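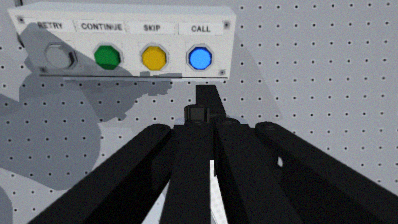 Mukgate, septembre

Comment apprend-on à un robot à appuyer sur un bouton ? On lui montre. Une personne tient une manette et guide de loin la pince noire vers le panneau. Il y a quatre boutons : gris clair, vert, jaune et bleu. Au-dessus, les mots sont en anglais. RETRY veut dire « réessayer », SKIP veut dire « passer ».

Chez Clunatix, on s'exerce d'abord dans un décor dessiné par ordinateur. Le robot enregistre chaque geste de la personne. Après 95 essais guidés, il tente le geste sans aide. S'il se trompe, on lui en montre 20 de plus.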